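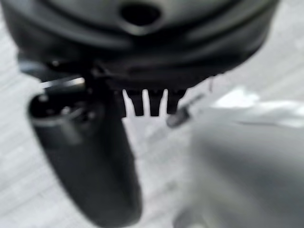
Boa tarde a todos. Vou falar de fotografia de produto para lojas pequenas, e peço desculpa pelo meu português, que aprendi já adulto. Na Kikine temos 186 artigos no catálogo e o erro mais frequente é a luz nas superfícies escuras. O plástico preto engole o volume. Num cinzento-carvão liso e um pouco brilhante, como este do slide, as curvas ainda se leem, e a tira fina prateada faz um risco claro que puxa o olho.

(Pausa. Beber água.)

Segundo ponto: o fundo. A Chenxi Cai usa papel branco mate, eu prefiro cinzento. Mostrar as 5 provas da Plondent.

Terceiro ponto: preços. Não passar de 7 minutos. Perguntas no fim, com o Till Reuter.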